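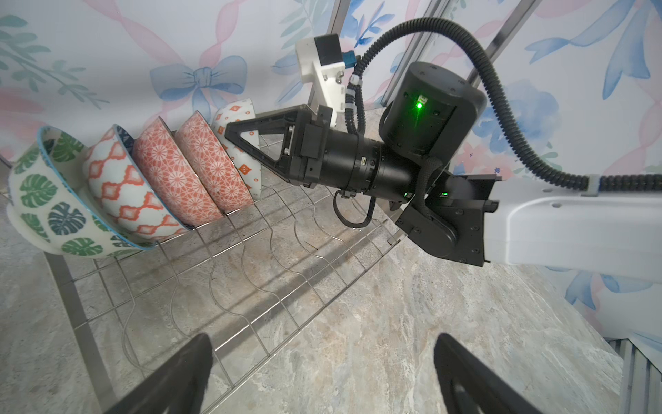

손목 바깥으로 나온 배선은 언젠가 반드시 걸리며, 점검 주기를 아무리 줄여도 걸리는 시점이 바뀔 뿐이라는 것이 Rogelio Saludo의 지적이다. 그는 우리 셀의 초안을 검토하면서 센서 케이블을 팔 링크 안쪽으로 넣거나, 그것이 어렵다면 센서 자체를 손목에서 떼어 셀 기둥으로 옮기라고 권하였다. 우리는 두 번째 안을 먼저 시험하였다. 기둥에 고정한 센서로는 식기 건조대에 세워진 그릇의 뒷면 테두리가 앞 그릇에 가려 보이지 않았고, 파지 후보가 앞줄 그릇에 몰렸다. 첫 번째 안은 팔 제조사가 링크 개봉을 허용하지 않아 검토 단계에서 접었다. 결국 본 연구의 셀은 외부 배선을 유지하되, 배선이 걸리거나 닳는 위치를 한정하고 그 위치를 정해진 순서로 점검하는 방식을 택하였다. 이 절에서는 그 구성과 유지보수 절차를 기술한다.

셀의 구성

셀은 알루미늄 프로파일 틀 안에 작업대를 놓고 로봇 팔을 마주 보게 설치한 양팔 구성이다. 작업대 위에는 은색 철선 건조대를 두고 무늬가 있는 그릇을 옆으로 세워 꽂는다(그림 2). 배경 판에는 수채화풍 꽃과 리본 무늬가 인쇄된 것을 썼다. 무늬가 있는 배경은 분할 모델의 평가를 위해 고른 것이며 유지보수와는 관계가 없으나, 판을 교체할 때 팔의 작업 영역 안으로 손이 들어가기 때문에 교체 작업도 아래의 정지 절차를 따르도록 하였다.

각 팔의 손목에는 끝으로 갈수록 좁아지는 검은색 그리퍼가 달린다. 건조대 쪽으로 뻗은 팔의 경우 그리퍼 위에 흰색 브래킷이 있고, 브래킷이 검은색 직육면체 센서 모듈을 받친다. 커넥터는 모듈의 옆면에 꽂히며, 그 옆에서 시작한 검은색 주름관이 위로 크게 휘었다가 내려와 팔을 따라 뒤로 간다. 브래킷 가까운 구간의 주름관에는 흰색 케이블 타이를 세 군데 채웠고, 팔 링크 쪽에서는 옅은 회색 클립으로 주름관을 잡았다. 그림 2의 자세가 건조대 작업에서 손목이 건조대에 가까이 놓이는 대표적인 자세이다.

제어 소프트웨어는 연구실에서 쓰던 것을 그대로 옮겼다. 내부에서는 이 셀을 Plurberg라고 부르며, 점검표와 로그 파일의 머리글에도 같은 이름을 쓴다. 브래킷은 Rarnon에 도면을 보내 가공하였고, 주름관과 클립은 Vokitine에서 구입하였다. 두 부품 모두 표준품이 아니므로 예비품을 한 벌씩 셀 옆 서랍에 보관한다.

설치 순서

브래킷은 손목 플랜지에 먼저 고정하고 그 뒤에 그리퍼를 단다. 순서를 바꾸면 그리퍼 몸체가 아래쪽 나사를 가려 토크 드라이버가 똑바로 들어가지 않는다. 초기에는 그리퍼를 먼저 달고 볼 끝 렌치로 비스듬히 조였는데, 나사 머리가 뭉개져 브래킷을 다시 뗄 때 드릴로 빼내야 했다. 이후 나사는 토크 드라이버로만 조이도록 정하였고, 조인 뒤에는 머리와 브래킷에 걸쳐 유성 펜으로 선을 긋는다. 선이 어긋나 있으면 풀린 것으로 본다.

센서 모듈은 브래킷에 얹은 뒤 나사를 가볍게 걸어 두고, 커넥터를 꽂은 상태에서 최종 체결한다. 커넥터를 나중에 꽂으면 꽂는 힘이 모듈에 걸려 각도가 조금씩 돌아간다. 각도가 돌아간 것은 눈으로 잘 확인되지 않으며, 손-눈 보정의 잔차를 보아야 드러난다. 설치 초기에 보정값이 날마다 달라졌던 원인의 상당 부분이 여기에 있었다.

주름관의 길이는 손목을 양쪽 끝까지 돌려 가며 정한다. 여유가 모자라면 커넥터가 당겨지고, 여유가 많으면 주름관이 아래로 처져 건조대의 철선 사이로 들어간다. 작업자는 먼저 클립을 느슨하게 두고 손목을 한쪽 끝까지 돌린 다음, 커넥터가 당겨지지 않는 위치에서 주름관에 표시를 한다. 반대쪽 끝에서도 같은 표시를 하고, 두 표시 가운데 길이가 긴 쪽에 7 mm를 더한 위치에서 클립을 잠근다. 이 값은 계산으로 얻은 것이 아니고, 길이를 바꾸어 가며 건조대 작업을 돌려 본 끝에 정한 값이다. 팔의 기종이나 주름관의 굵기가 다르면 다시 정해야 한다.

케이블 타이는 손으로만 조인다. 공구로 조이면 주름관의 골이 눌리고, 눌린 골에서 휘기 시작한다. 자른 끝은 날카로우므로 바깥을 향하지 않도록 돌려 둔다. 작은 일이지만 Cherry Mae Aquino가 점검 중에 손등을 긁힌 뒤로 점검표의 항목이 되었다.

정지와 접근

점검은 반드시 팔을 정지시킨 뒤에 시작한다. 정지 자세는 손목을 건조대 위쪽으로 들어 올리고 그리퍼를 연 자세이며, 한 팔씩 차례로 보낸다. 두 팔을 동시에 보내면 셀 가운데에서 주름관끼리 스칠 수 있다. 정지 자세에 도달하면 제어기에서 구동 전원을 끊고, 열쇠 스위치를 잠근 다음 열쇠를 점검자가 가지고 들어간다. 손목 모터 하우징의 표시등은 상태를 참고하는 용도로만 쓰고, 전원 차단의 근거로 삼지 않는다. 표시등의 색은 제어 전원만 살아 있어도 유지되는 경우가 있기 때문이다.

그릇은 점검 전에 모두 건조대에서 뺀다. 이 항목은 처음에는 없었다. 점검자가 주름관을 더듬는 동안 소매가 건조대에 걸려 그릇이 쓰러진 일이 있었고, 도자기 파편이 철선 사이에 끼어 청소에 오전을 다 썼다. 그릇을 뺀 자리는 사진으로 남기지 않고 배치표로 복원한다. 배치표에는 그릇의 이름, 꽂는 칸, 안쪽 면이 향하는 방향을 적는다.

일상 점검

매일 아침 첫 구동 전에 점검자는 손목에서 어깨 방향으로 배선을 따라가며 확인한다. 출발점은 센서 모듈의 커넥터이다. 커넥터를 손끝으로 가볍게 밀어 유격이 없는지 보고, 유격이 있으면 뽑아서 접점을 확인한 다음 다시 꽂는다. 다음으로 브래킷 나사의 펜 선을 본다. 주름관은 눈으로 보는 것만으로는 부족하여 손가락으로 아래쪽 면을 훑는다. 닳은 곳은 대부분 위에서 보이지 않는 아래쪽 면에 생겼다.

손목 아래로 나온 가는 케이블의 고리도 같은 때에 확인한다. 이 고리는 건조대의 철선 위로 지나가는 일이 잦다. 철선에 걸린 적은 드물지만 한번 걸리면 건조대 전체가 끌려 올라오므로, 고리가 커 보이면 뒤쪽에서 당겨 줄이고 정지 자세와 작업 자세에서 각각 다시 본다. 고리를 지나치게 줄이면 손목이 돌 때 케이블이 꼬이는데, 꼬인 케이블은 풀어도 모양이 돌아오지 않아 교체한다.

그리퍼 손가락은 마른 천으로 닦는다. 세제를 쓰면 표면에 막이 남아 그릇 테두리가 미끄러졌다. 손가락의 끝이 닳으면 두 손가락을 함께 바꾼다. 한쪽만 바꾸면 닫혔을 때 끝의 높이가 맞지 않고, 얇은 테두리를 집을 때 그릇이 기울어진다. 손가락의 개구부와 그 옆 나사도 함께 보며, 개구부에 이물이 끼면 나무 이쑤시개로 뺀다.

점검이 끝나면 구동 전원을 넣고 그릇이 없는 상태에서 예열 동작을 30분 동안 돌린다. 예열을 생략한 날에는 손목 관절의 온도가 오르는 동안 파지 위치가 한 방향으로 밀리는 경향이 있었다. 예열 동작에는 건조대 위를 낮게 지나가는 구간을 넣어, 주름관이나 케이블 고리가 철선에 닿는지 점검자가 옆에서 볼 수 있게 하였다. 닿는 소리가 나면 동작을 멈추고 클립 위치부터 다시 본다.

정기 점검과 부품 교체

운전 시간이 40시간 쌓일 때마다 정기 점검을 한다. 정기 점검에서는 케이블 타이를 모두 잘라 내고 주름관을 브래킷에서 떼어 안쪽 케이블의 피복을 확인한다. 타이는 재사용하지 않는다. 피복에 눌린 자국이 있으면 자국의 위치를 기록하고, 같은 위치에 자국이 다시 나타나면 그 케이블을 교체한다. 주름관은 골이 하얗게 변하였거나 손으로 휘었을 때 한 점에서 꺾이면 교체한다.

교체 작업은 두 사람이 한다. 한 사람이 손목을 받치고 다른 사람이 클립을 연다. 클립을 먼저 열면 주름관이 튀어 오르면서 커넥터를 비튼다. Dindo Dimaculangan은 클립을 열기 전에 커넥터를 먼저 뽑자고 제안하였고, 그렇게 해 본 결과 커넥터가 비틀리는 일은 없어졌으나 커넥터를 꽂고 뽑는 횟수가 늘어 접점의 유격이 빨리 생겼다. 현재는 커넥터를 꽂아 둔 채 손으로 감싸고 클립을 여는 방법을 쓴다. 두 방법 가운데 어느 쪽이 더 오래가는지는 비교할 만큼 자료가 모이지 않았다.

관절부의 편조 슬리브는 따로 교체 주기를 두지 않는다. 올이 풀린 곳이 있으면 수축 튜브로 끝을 막고, 풀린 길이가 손가락 한 마디를 넘으면 바꾼다. 슬리브를 바꾸려면 브래킷 주변의 나사를 풀어야 하고, 나사를 풀면 손-눈 보정을 다시 해야 하므로 되도록 다른 교체와 묶어서 한다.

보정은 브래킷이나 센서 모듈의 나사를 하나라도 푼 뒤에는 예외 없이 다시 한다. 보정판은 건조대를 들어낸 자리에 놓는다. 작업대 표면은 얼룩무늬 석재 느낌의 면이어서 보정판을 바로 올리면 판의 모서리 검출이 불안정할 때가 있었고, 무광 회색 천을 깔고 그 위에 판을 두었다. 보정이 끝나면 건조대를 원래 위치로 되돌린다. 건조대의 위치는 테이프로 표시하지 않고 끼움 막대로 맞춘다. 테이프는 청소할 때마다 조금씩 밀려 기준이 되지 못하였다.

관찰된 고장

운용 중에 작업을 멈추게 한 고장은 크게 센서 신호의 끊김과 배선의 걸림으로 나뉜다. 신호 끊김은 손목을 한쪽으로 크게 돌린 자세에서만 나타났다. 처음에는 드라이버 소프트웨어의 문제로 보고 로그를 뒤졌으나, Trinidad Rivera가 팔을 정지시킨 채 커넥터 근처의 주름관을 손으로 흔들어 같은 오류를 재현하였다. 케이블을 교체하자 오류는 사라졌고, 떼어 낸 케이블에서는 첫 번째 타이가 있던 자리의 심선 하나가 끊어져 있었다. 그 뒤로 신호 오류가 나면 소프트웨어보다 먼저 주름관을 흔들어 본다.

배선의 걸림은 건조대의 구석에서 그릇을 꺼낼 때 일어났다. 손목이 낮아지고 팔이 옆으로 눕는 자세에서 아래쪽 케이블 고리가 물결 모양 철선의 굽은 곳에 들어갔다. 경로 계획기의 충돌 모형에는 팔의 링크와 그리퍼만 있고 케이블은 들어 있지 않았다. 우리는 케이블 고리를 감싸는 상자를 손목 모형에 덧붙였다. 상자를 크게 잡으면 건조대 안쪽의 그릇에 닿을 수 있는 경로가 없어지므로, 상자의 아랫면은 고리가 가장 처졌을 때의 위치에 맞추었다. 이 상자는 주름관의 휜 부분에는 씌우지 않았다. 주름관은 위로 솟아 있어 건조대와 만날 일이 없으나, 기둥 가까이에서 팔을 들어 올리는 동작에서는 기둥과의 간격을 점검자가 따로 확인한다.

점검 기록은 종이로 남기고 하루가 끝날 때 로그에 옮긴다. 기록 양식은 Mykhailiuk 셀에서 쓰던 것을 손보아 만들었으며, 이상이 없는 항목도 빈칸으로 두지 않고 점검자의 머리글자를 적는다. 5월에 양식을 한 번 고쳤는데, 이때 ‘주름관 상태’ 한 칸을 ‘윗면’과 ‘아랫면’으로 나누었다. 칸을 나누기 전의 기록에서는 어느 면을 보았는지 구분할 수 없어, 마모 위치에 관한 분석은 개정 이후의 기록만 사용하였다.

남은 문제로는 클립의 고정력이 있다. Dindo Abella는 클립 안쪽에 얇은 고무를 덧대어 미끄러짐을 줄이려 하였다. 고무를 댄 클립은 주름관을 잘 잡았지만, 고무가 눌리면서 클립의 잠금쇠가 끝까지 들어가지 않는 경우가 있어 현재는 원래의 클립으로 되돌려 쓰고 있다. 얇은 고무로 다시 시험할 예정이며, 그때까지는 일상 점검에서 주름관에 그은 펜 표시가 클립의 가장자리와 맞는지를 확인한다.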